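Moving the Glasses

16 Nov 2024

We finally got the last boxes out of my aunt's house in Clatthorpe this month. She lived there for 24 years and kept almost everything, so it took four trips with the van. I had set aside one weekend for it. It took most of November.

The kitchen was the slow part. Szymon Malinowski from next door lent me a stack of old newspapers and showed me how he packs stemware, with paper stuffed inside the bowl first and then a full sheet rolled around the stem. I had been doing it the other way and had already lost two glasses.

I labeled the boxes by room, and I would not do that again. "Kitchen" on eleven boxes tells you very little when you want a can opener. By the second trip I was writing the main contents on the side of each box, where it can be read in a stack.

My cousin took the dinner table and the good chairs. The Domański cookbooks came home with me, along with a folder of recipes cut out of magazines, most of them for cake.

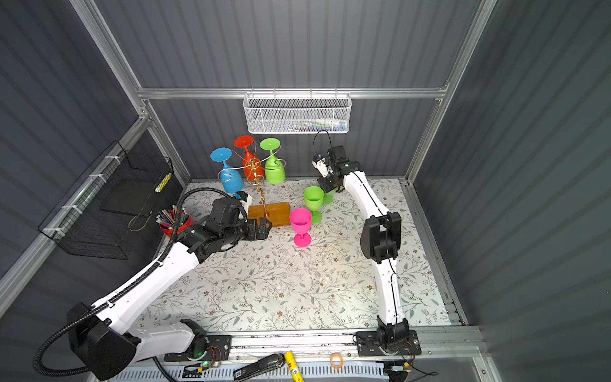
The storage unit costs 342 a quarter, and I would like to be out of it by spring. What is left in there is mainly bedding, a sewing machine and the Christmas things. I still need to call the thrift store about the bedding, and someone has to decide about the piano.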